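A mesa comum também se arruma

Quando Olga Moreira começou a tratar da organização dos espaços partilhados da Stilum, a mesa grande era o sítio onde tudo ia parar. «As pessoas chegavam com um saco, pousavam e iam trabalhar. No dia seguinte o saco continuava lá», conta.

O escritório tem 224 metros quadrados, em espaço aberto, e 25 pessoas trabalham ali. As secretárias individuais nunca deram problemas, diz ela. A mesa comum, sim, porque não pertence a ninguém em particular. «Cada um arruma o que é seu. Um copo de papel já não é de ninguém.»

O método que propôs é simples. Primeiro junta-se por tipo: embalagens fechadas de um lado, objetos soltos do outro, copos e garrafas à parte. Só depois se decide o destino de cada coisa. Olga insiste em que as embalagens de plástico fiquem deitadas e visíveis – empilhadas, esquecem-se.

Copos, embalagens e objetos pequenos na mesa branca do escritório.

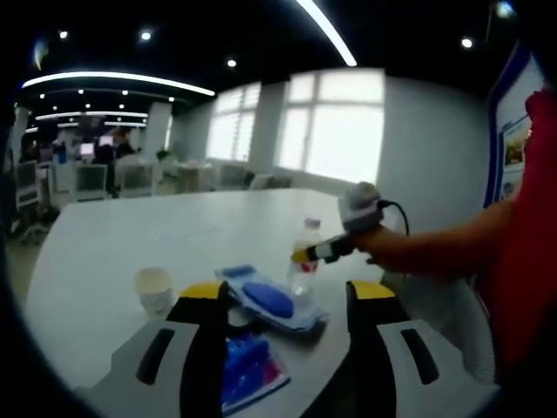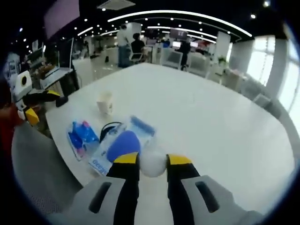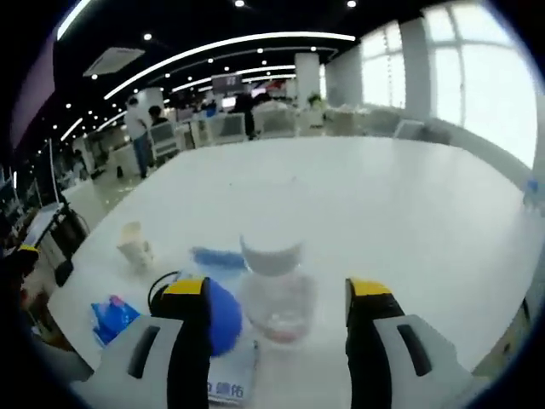

O que fica e o que sai

Afonso Vilela, colega de Olga, desconfiou no início. «Achei que íamos perder meia hora por dia com isto.» Hoje a arrumação faz-se às cinco da tarde, por turnos de 2 pessoas, e Afonso admite que demora menos do que esperava.

Os artigos de limpeza por abrir seguem para o armário da copa. Os copos usados vão para o lixo, e as garrafas com água são devolvidas a quem as deixou, se alguém se acusar. Para os objetos sem dono há uma caixa junto à entrada, esvaziada no fim de cada mês.

E as bolas? «Ficam», responde Olga. «Há quem pense melhor com uma coisa na mão.» A regra é voltarem para a caixa antes da hora de saída. Em julho, a equipa quer aplicar o mesmo sistema às prateleiras da sala de reuniões, onde ainda há caixas da mudança por abrir.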